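Judilbridge Makers Forum > Robotics > Teleop and teaching

Thread: Teaching a grasp by remote control in sim, what's your trick?

wombat_servo
Wednesday, May 16, 2018
Loving this so far! I'm driving the arm in the kitchen sim with a gamepad and recording demos for picking up the white utensil. 61 recorded, 56 I'd keep. My trouble is the last bit, lining the fingers up either side of the thin end. 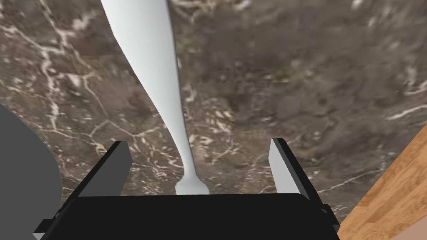
I tend to overshoot, back off and come in again, and I'm worried the policy will learn my dithering too. Do you trim that out?

poutine_kp
Trim it! Fernandes mode in the Vadville plugin cuts the pauses for you. My success rate went to 67 percent overnight.

jesville_jo
Disagree, sorry. Leave some corrections in or it has no clue how to recover. I'd chuck the gamepad first and try a 3D mouse, the wrist colour-codes by axis and it's a ripper.

wombat_servo
Ooh, keen to try that. I get properly lost when the wrist rolls and the whole room goes sideways, window and air conditioner and all.

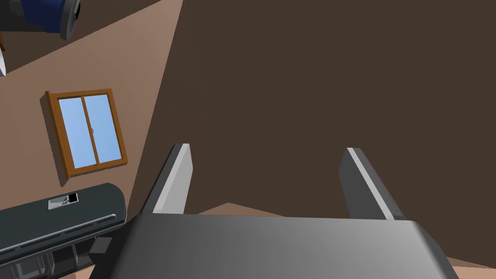

Re: wrist roll

poutine_kp
Lock roll until you're close. And fair point, Jo, I'd keep 5 messy ones.

jesville_jo
More than 5, mate!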